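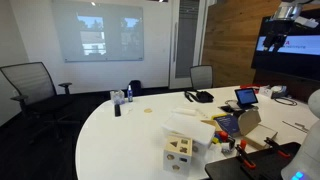 Domingo Maldonado says the crash on the Skenimdale road did not surprise him, and that most people on his side of the valley had been waiting for one like it.

Home | News | Features | Public Safety | Archive

Two Cars, One Blind Curve
By the features staff, January

The curve sits 684 feet past the Jara bridge. The posted limit is 40. Drivers coming down from Onon can't see the stop sign until they are nearly on it, and the brush on the north bank hides cars pulling out of the farm lane.

Shortly after 6 a.m. a pickup and a small sedan met there. Both drivers were treated for cuts and bruises and sent home before noon. A length of guardrail went down the bank.

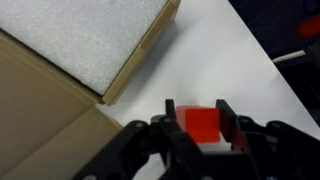 Skenimdale Traffic Safety Desk

County records list 21 crashes at the curve over the past decade. Most were minor. Residents say others were never reported, and Maldonado keeps a coffee can of broken taillight plastic he has picked out of his ditch.

"You hear the brakes and you put your boots on," he said.

Roughly 400 vehicles use the road on a school morning. Many are cutting through to avoid the light at Ralar, where the left turn backs up past the feed store.
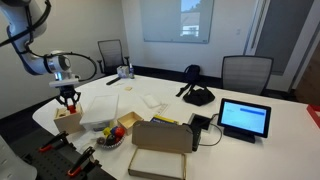 What the county plans

Crews will cut the brush back first. A flashing sign is due in spring, mounted ahead of the bridge. Moving the stop line would need a survey, and no money has been set aside for it.

The guardrail has been ordered. Until it arrives, orange barrels mark the gap.

Get local features by email. Sign up for our newsletter.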